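Hurevari Residence, Duty Diary
October 14, 2020

The replacement of personal care items on the second floor was carried out this morning, in line with the schedule agreed in July. I began at 8 with the north corridor and worked toward the stairs. Janka Sýkora took the opposite side and joined me in the linen room before lunch.

Cups and brush holders from 16 rooms were collected and sent down for washing. The old brushes were discarded at the same time. Two residents asked to keep theirs for a further week, and this was allowed. Their room numbers are entered in the supply book.

The delivery from Cluvstead was checked against order 424. Three packets of soft brushes were missing and the supplier has been informed by telephone. A brush with the wider grip was considered for residents who find a thin handle hard to hold.
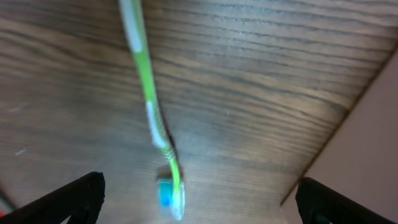
Green toothbrush with white grip sections, white and blue bristles.

Saodah Gunawan asked that colors be assigned by room, so that residents who share a sink can tell their brushes apart. I agreed to this. Green will go to the bed nearest the window and the other color will be decided when the missing packets arrive. Name labels are to be placed on the cups only, as they came off the handles within days when last tried.

The sink in the Ovik room drains slowly and has been reported. Toothpaste is sufficient until the end of the month. Denture tablets are low and were added to the next order.

Keys returned to the office at 2. The south corridor remains to be done tomorrow.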